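## 4. ハンドグリッパーの較正と試し録り

改訂：2023年1月4日(Teodoro Lozano)

本章は、Tukton ハンドグリッパーの組み立て(第3章)が終わり、左右とも電源が入る状態を前提とする。作業は共用工房、自宅のどちらでもよい。頭部カメラと手元カメラの映像をそろえて記録し、後段の姿勢推定に渡せる状態にするまでを扱う。 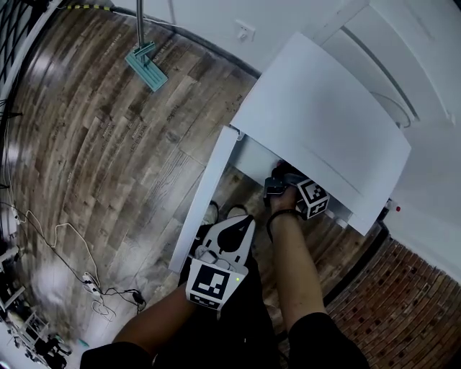
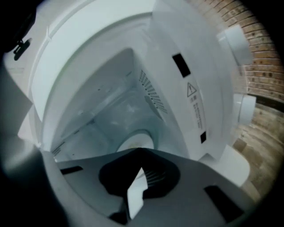

### 4.1 用意するもの

- グリッパー 2 台(左右で 1 組)
- 頭部カメラ、装着バンド
- 較正ボード(第2章で印刷したもの)
- ノギス
- 収録用 PC(Vedia 導入済み)

> **注意** グリッパーの指の間に自分の指を入れたまま引き金を操作しないこと。ばねを強いものに交換した機体では特に力がかかる。

### 4.2 マーカーの確認

1. マーカーの各面を乾いた布で拭く。アルコールは印刷面がにじむので使わない。
2. 黒い外枠の一辺をノギスで測る。標準の印刷データでは 63 mm になる。
3. 実測値が異なる場合は、設定ファイルの `marker_size` に実測値を mm で記入する。印刷し直す必要はない。
4. 面の浮き、角のはがれがないか確認する。浮いている面は両面テープを全面に貼り直す。
5. ID の重複がないことを Vedia の「マーカー一覧」で確認する。左右に同じ ID が割り当てられていると、片方の軌跡がもう片方へ飛ぶ。

> **メモ** 光沢紙に印刷したマーカーは、天井灯の下で検出が途切れることがある。つや消し紙を推奨する。

### 4.3 手元カメラの較正

1. 収録用 PC で Vedia を起動し、「カメラ」から対象の機体を選ぶ。
2. 露出を手動に切り替える。ホワイトバランスも固定する。
3. 較正ボードを平らな台に置き、グリッパー側を動かして撮影する。ボードを手で持つと反りが出る。
4. 画面の中央、四隅、各辺の近くにボードが入るよう、向きを変えながら 200 枚以上撮影する。
5. 「計算」を押す。再投影誤差が赤で表示されたときは、ぶれた画像を除いて再計算する。
6. 結果を機体名で保存する。左右の結果を取り違えると、以降の工程では警告が出ない。
7. もう一方の機体で手順 1 から 6 を繰り返す。

魚眼レンズを使用するため、レンズモデルは必ず「fisheye」を選択する。周辺減光の補正はここではかけない。補正を先にかけた画像で計算した結果は使えないため、破棄すること。

### 4.4 頭部カメラの装着

1. バンドを締め、首を左右に振ってもカメラがずれないことを確認する。
2. 両手を普段の作業位置に置き、両方のマーカーがプレビューに入る角度までカメラを下向きに傾ける。
3. 角度が決まったら、ヒンジのねじを締める。
4. 腕を前に伸ばした姿勢、しゃがんだ姿勢でもプレビューを確認する。

> **メモ** 引き出しや棚の奥で手を動かす作業では、マーカーが天板の陰に入りやすい。陰に入る前後の動きはゆっくり行う。見失っている区間は手元カメラの映像と慣性センサーで補間されるが、長くなるほど位置のずれが大きくなる。

### 4.5 試し録り

1. 各機体の電池残量を確認する。80 % を下回っている場合は充電してから始める。
2. 三つのカメラの時刻を「同期」で合わせる。
3. 録画を開始し、両方のグリッパーを頭部カメラの前で一度、同時に開閉する。この動作が同期ずれの確認に使われる。
4. 引き出しの開閉など、短い作業を一つ行う。
5. 録画を止め、「検査」を実行する。
6. 検出率、同期ずれ、指の開度の三つの欄がすべて緑であることを確認する。

> **注意** 録画停止の直後にケーブルを抜かないこと。書き込み中のファイルが壊れ、復旧できない。

### 4.6 うまくいかないとき

| 症状 | 確認する箇所 |
|---|---|
| 片手の軌跡だけが途切れる | マーカーの浮き、ID の重複 |
| 軌跡全体の縮尺が合わない | `marker_size` の値 |
| 開度が常に 0 になる | 指側マーカーの汚れ、左右の較正結果の取り違え |
| 映像の明るさが途中で変わる | 露出が自動に戻っていないか |
| 同期ずれが大きい | USB ハブを介さず直接接続して再試行 |

Purkard 製の旧型フィンガーを流用している機体では、開度の範囲が標準と異なる。第5章の「開度テーブルの作り直し」を先に行うこと。テーブルの原本は Montserrat Benítez が管理しており、共有フォルダーの `finger_old` に置いてある。

試し録りのデータは検査後も削除せず、機体名を付けて保存する。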